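Ticket 571 — Folding table: board seam and paper folding problem
Opened by: Wahyudi Chin
Handled by: Aiman Sembiring
Room: Nitetti, window side
Priority: normal
Status: open, waiting for parts

Wahyudi Chin, first message

Hello Aiman. I open this ticket for the folding table beside the window. We have two problems there and I am not sure if they are one problem.

First problem. The orange sheets do not come out square after the first fold. The corners meet at one end, but at the other end there is a step between the two layers. I measured the worst one and the step was 6 mm. For the Pirico covers we can accept 2 mm, more than this is visible when the cover is closed.

Second problem. The sheet catches on the table when it is pulled back over the line where the front board meets the back board. Sometimes only the corner bends, sometimes there is a real crease and the sheet is lost. On Saturday we lost nine sheets from one pack. The white sheets from the same supplier do not have this, or I did not notice it.

What I tried already: I turned the pack around, I took sheets from the middle of the pack, and I cleaned the front board with a dry cloth. No change.

Aiman Sembiring, reply

Thank you, this is clear. Please answer some questions before I come:

1. Is the orange paper the same weight as the white paper? Look at the label on the pack, please, do not guess by hand.
2. Does the step always appear on the same side?
3. Was the front board moved after we set the table?

Wahyudi Chin, reply

1. No, it is not the same. I did not know this. The orange is the heavier one from Cloro, the white is the usual one. The labels are very similar and I always looked only at the color name.
2. Yes, always on the side near the window.
3. I do not think anybody moved it on purpose. But when I put my hand on it and push a little, it goes. The back board does not go.

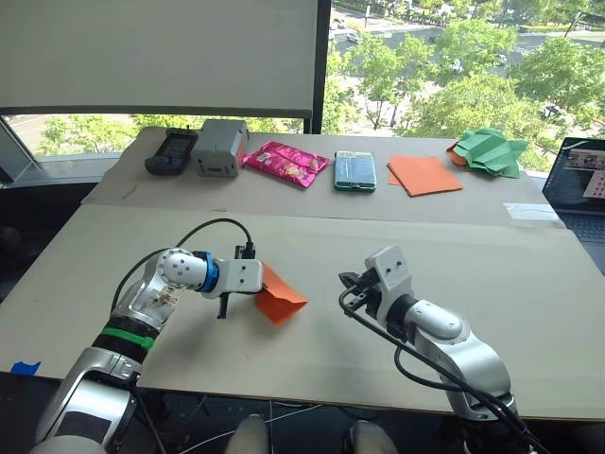
Ticket 571, attachment 1: orange sheet held over the front board, back board and window behind.

Aiman Sembiring, reply

Thank you. I write what I notice and what I want to check.

The back board is a bit higher than the front board. It means a sheet that is pulled toward the front goes down over an edge, and a sheet that is pushed to the back goes against it. Thin paper can forgive this. With the heavy orange one I am not surprised if the corner stops there.

There is also a small white scrap in the seam, near the right side. I cannot tell if it is paper or a piece of tape. If it is tape, the glue can hold the sheet for a moment, so please take it out and tell me which one it was.

The blue tape on the left corner of the front board is a short piece. Do you use it as a mark for the position, or is it there to hold the board? For holding I would not trust it.

The dark marks on the surface are not important for now, I think. They look faint to me. If they come off on the paper, then please write it here and we treat them as a separate ticket.

Wahyudi Chin, reply

I took the scrap out. It was tape, folded one time, with the sticky side outside. So your idea was good.

The blue tape was put as a position mark. I asked in the morning shift and they confirmed it. They thought that it also holds the board, but I pushed again and it does not hold.

I rubbed the dark marks with a white sheet and the sheet stayed clean.

After removing the scrap I tried six orange sheets. Two of them still caught at the seam, but both times only the corner bent and there was no crease. The step after folding is the same as before.

Aiman Sembiring, visit note

I came at 2 in the afternoon. Work done:

— Slid the front board back until it touched the back board along the full length. Before this there was a gap on the window end of the seam, wider than I expected.
— Put new marks at the two front corners. The old blue piece is removed so that nobody sets the board to it by mistake.
— Measured the height difference between the boards. It is almost 2 mm, a little less at the left end.
— Folded orange sheets by hand on the corrected board, to have a comparison. Step was 1 mm or less in all of them.

My opinion is that the step in the fold came from the front board turning slowly during the day. The lower edge of the sheet was laid against a line that was not straight anymore. The catching at the seam is a different cause: the scrap and the height. The scrap is solved, the height is not.

For the height I ordered thin backing sheets from Chin, to put under the front board. I also ordered a non-slip mat for the same place. Please do not put cardboard under it while waiting, it becomes flat in the middle and then we have a new problem.

Until the parts arrive:

Keep every fold on the front board and do not lay the sheet across the seam.
Check the corner marks before each new pack.
Keep the Cloro orange apart from the usual paper and write the weight on the pack with a big marker.

Wahyudi Chin, reply

Understood. The packs are marked now, and the orange is on the lower shelf alone. Today we used one full pack and lost one sheet, but this one had a bent corner already in the pack, so I do not count it for the table.

One question. The front board moved again a little by the evening, less than the width of the mark. Should I push it back, or leave it for you to see?

Aiman Sembiring, reply

Push it back, please, and write the time here each time you do it. When the mat is in place we compare. I keep the ticket open until then.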